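Notes pour l'intervention « Faut-il encore croire aux notes des lecteurs ? »
Rencontres du livre de Zultthorpe, 12 décembre 2022
Durée prévue : le temps d'un café qui refroidit. Ne pas lire, parler.

OUVERTURE
Commencer sans bonjour, directement par la question : qui, dans la salle, a déjà acheté une romance parce qu'elle avait cinq étoiles ? Laisser lever les mains. Puis : qui l'a terminée ?
Dire tout de suite d'où je parle. Je tiens un blog de chroniques, je lis surtout de la romance contemporaine, je reçois des livres gratuits et j'en ai surnoté plus d'un. Je ne viens pas faire la leçon aux blogueuses, j'en suis une.

1. LE CAS « GAMINE »
Rappeler l'intrigue en deux phrases, pas plus. Une infirmière revient à Braltside, petite ville de bord de mer, et retrouve l'ami d'enfance qui l'a toujours appelée « gamine ». Il a une scierie, un chien et un secret.
Le roman sort en octobre. Le jour de la sortie, il a déjà 300 avis. Une semaine plus tard, 900. Demander à la salle ce que cela mesure. À mon avis : la taille de la liste d'envoi de l'éditeur, et pas grand-chose d'autre.
J'ai relu beaucoup de ces avis. Les mêmes adjectifs reviennent, « addictif », « doudou », « solaire ». Je ne dis pas que les gens mentent. Je dis que le dossier de presse employait déjà ces trois mots, et que cela me gêne.
(Pause. Si quelqu'un proteste, tant mieux, prendre la remarque maintenant.)

2. CE QUE LES AVIS NE DISENT PAS
Le chapitre de l'hôpital. Le héros tombe d'un toit, l'héroïne le veille, ils s'avouent tout. Presque tous les avis le citent comme le sommet du livre. Presque aucun ne relève qu'il se réveille d'une fracture du bassin pour l'embrasser debout, contre la porte, à la page suivante.
Lire le passage à voix haute, lentement. Ne pas en rajouter, le texte se débrouille seul.
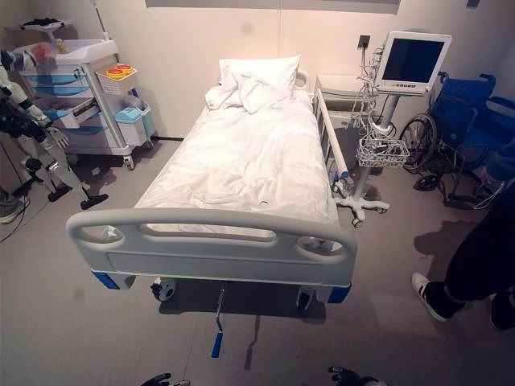 Est-ce grave ? On me répond toujours que c'est de la romance et qu'on ne vient pas y chercher un manuel. Je veux bien. Mais les mêmes lectrices repèrent une erreur de titre de noblesse à dix mètres dans une Régence. L'indulgence est donc à géométrie variable, et j'aimerais comprendre pourquoi elle est plus large quand le livre a été offert.
Préciser que j'ai bien aimé la première moitié. Les dialogues à la scierie sont drôles, la sœur du héros mérite son propre tome. Une chronique honnête devrait pouvoir contenir les deux.

3. L'ÉCHELLE DE NOTATION
Chez moi, trois étoiles veut dire « bon livre, je ne le relirai pas ». Ailleurs, trois étoiles est reçu comme une gifle. J'ai eu un message d'attachée de presse me demandant, très poliment, si j'avais « rencontré un problème » avec l'ouvrage.
Parler de Kuruc, la plateforme qui a ajouté une sixième étoile, le « coup de cœur absolu ». Note maximale : 6, donc. Au bout de quelques mois, le cinq y est devenu une note tiède. Je doute qu'une septième arrange les choses.
Ne pas m'attarder sur la technique, la salle décroche toujours ici.

4. LES SERVICES PRESSE
Dire comment cela se passe concrètement : un formulaire, un fichier numérique, une date avant laquelle il ne faut rien publier, puis une relance. Rien de honteux. Mais la relance arrive plus vite quand on se tait, et se taire est souvent ce qu'on fait devant un livre raté.
Conséquence : les abandons ne sont comptés nulle part. Pour « Gamine », combien de lectrices ont laissé tomber au chapitre deux ? Je n'en sais rien, l'éditeur non plus, et la moyenne encore moins.
Éviter le mot « corruption ». Je l'ai employé une fois dans un débat, on n'a plus parlé que de ça.

5. CE QUE JE FAIS, SANS GARANTIE
J'indique en première ligne si le livre a été offert. J'attends d'avoir dormi avant de noter. Je cite au moins une phrase du roman, bonne ou mauvaise. Et je publie aussi les abandons, avec la page où je me suis arrêtée.
Est-ce que ça change quelque chose ? Sur mon blog, mes chroniques tièdes font 600 visites les bons mois, les enthousiastes bien davantage. Je ne peux pas prétendre que l'esprit critique attire les foules.

QUESTIONS PROBABLES
« Faut-il supprimer les notes ? » Je ne crois pas. Lire d'abord les avis du milieu, ils sont écrits par des gens qui hésitent.
« Et les autrices débutantes ? » Question difficile. Je n'ai pas de bonne réponse, le dire. Il m'est arrivé de ne rien publier du tout.
« Lirez-vous le tome 2 de Gamine ? » Oui. Acheté, cette fois.

Penser à rendre le micro et à récupérer mon exemplaire annoté, il a disparu la dernière fois.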